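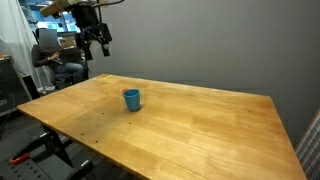

Gripper fault: questions to the Plerik safety lead

The arm let go early on cycle 927, the safety lead said. "The fingers opened 200 millimetres above the table - no alarm was raised."

The fault was traced to a worn cable. Asked about the delay in reporting, the lead replied, "Seven days was too long. We have changed the procedure."

Cables will be inspected each November.

Contact Plerik | © Plerik | Back to top

Related items
Osus arm: stop button recall
Xavier cell returns to service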